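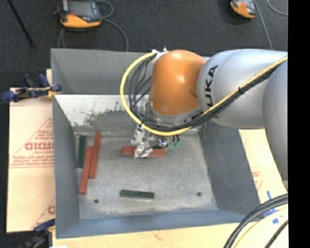
Sunita Ruiz-Ortega wrote after the last session that her Olell loafers had gone stiff across the toes over the winter, and she wanted to know whether more conditioner would bring them back. Probably less would. Her note is a good place to begin Unit 5, Care of Finished Leather.

Most smooth footwear leather reaches the customer with a finish already on it. The finish slows down anything you put on top. Conditioner that can't get in sits on the surface, picks up dust and hardens in the creases. Two thin coats a year are enough for shoes worn indoors.

Before you apply anything

Take out the laces and insoles. Brush the welt and the seams with a dry horsehair brush. Wipe the upper with a damp cloth and let it dry at room temperature, away from heaters. Old product in the creases comes off with a mild leather cleaner. Test it on the inside of the tongue first.

Conditioning

Use a piece of cotton and an amount the size of a pea for each shoe. Work from the heel forward. Leave it 40 minutes, then buff. If the cloth still drags, buff again and don't add more.

Suede and nubuck

No creams or waxes. Use a crepe brush in one direction, then an eraser block on shiny spots. Water marks are covered in Unit 7.

Terms to know: full grain, corrected grain, welt, vamp, quarter, bloom (the white haze that fats in the leather can leave on the surface).

For next time: bring one worn pair and the cloth you normally use. Read the handout on soles and bonded heels. Juniper Lyons has spare copies.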